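Velia issues marker labeling rules for gripper cells

June 4, 2021

Velia has published a revised practice note on the use of square coded labels on objects handled by robot arms. The note applies to all cells at its Itimora site and to partners who share recordings or test objects with it, including Gumede and Drero. It replaces a one-page instruction that covered label size only.

The main change concerns placement. Labels must now be fixed to the object before it enters the cell, with a white margin left on all four sides of the black pattern. On curved containers the label goes where the surface bends in one direction only, and the top edge of the label is set parallel to the rim or base. Seams, lips and handles are to be avoided. A label that has lifted at a corner is replaced - pressing it back down is no longer accepted.

A second section deals with views from the wrist. When the fingers close around an object, a label that was fully readable from a distance can be partly hidden or fall outside the view. The note therefore bars cell software from using a marker reading as the only condition for closing the gripper. The last full reading may be kept for 200 milliseconds, after which the arm must rely on finger position and force or stop. Operators are also told to log partial readings separately from missed ones, a distinction the earlier instruction did not make.

Each object type must pass 200 approach trials before it is cleared for unattended work. Trials are split among three lighting settings, and the results are stored with the label version and the gripper finger type. A change of finger pads counts as a new type.
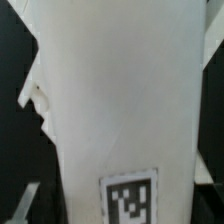
Gerrit Leemans called the placement section overdue but objected to the trial count, arguing that a plain cylinder and a container with a handle should not carry the same test load. He also asked for a rule on reusing code numbers, as two sites may assign the same pattern to different objects and only notice when the data are merged.

Velia said code numbers will be covered in an annex. Cells already in service have three months to comply, and existing labels may stay in place until then if the margin is intact.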